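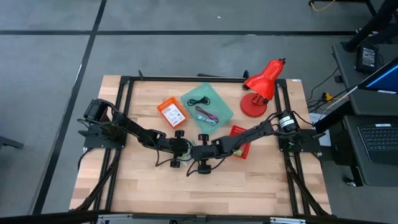 Two arms, one table

Hi all,

Sorry for the slow reply, I've been buried in sign-up sheets since the weekend of the hall clean-up and only got down to the bottom of my inbox last night around bedtime. Quoting the earlier message so the folks who joined the list in August can follow along.

> Hello everyone,
> A few questions about the Piltdale talent night before I tell my
> daughter's dance group yes. Is it still at the old Collado theater
> or did it move to the school gym? Is there a limit on how long an
> act can be? The girls have a routine that runs close to five minutes
> and I'd hate to have them chop it up. Also, is there one show or two,
> and do grandparents need to buy tickets for both if they want to see
> the little ones and the big kids?
> Thanks, and I loved last year's show!

OK, taking these in whatever order they come out of my head.

It's at the Collado. The gym was on the table for a while (the school was very sweet about offering it) but the sound in there is awful for singers, and we'd have had to rent a stage. The Collado has 489 seats and a real curtain, and the kids go bananas for the curtain.

There are 2 shows, afternoon and evening. The afternoon one is elementary school and the evening one is middle school and up. Tickets are separate, so yes, grandparents who want both will need both. I know that's not what people want to hear! We did talk about a combined ticket, but the box office system the theater uses can't handle it and I wasn't about to start a paper list on top of everything else.

Act length is 3 minutes for soloists and duos. Groups can have a little longer if they ask first, so please do ask – five minutes is probably fine for a dance group that size, but I need it on the form so the running order works. Last year the evening show ran so late that the final band played to mostly coats.

As of this morning we have 64 acts signed up across the whole day. Way more singers than anything else, a good pile of dancers, and not nearly enough of the odd stuff. If your kid juggles, does magic, plays the spoons, whatever, send them my way. The ventriloquist from last spring is coming back with a new puppet and I am very excited about it.

Music files: please send them by email, as an MP3, with the act name in the file name. Not a link to a video. I had eleven files called "track 1" last time and it was a long evening.

Stimance is doing the lights again and Mirard is printing the programs, so spelling corrections for names need to reach me before the dress rehearsal. After that it's printed and your child is whoever the program says they are.

Parking behind the theater is for performers' drop-off only. Use the lot by the library, it's free after 5 p.m.

Still to come: the backstage helper schedule and the snack table list. I'll post both here once I have the theater's door times.

Talk soon!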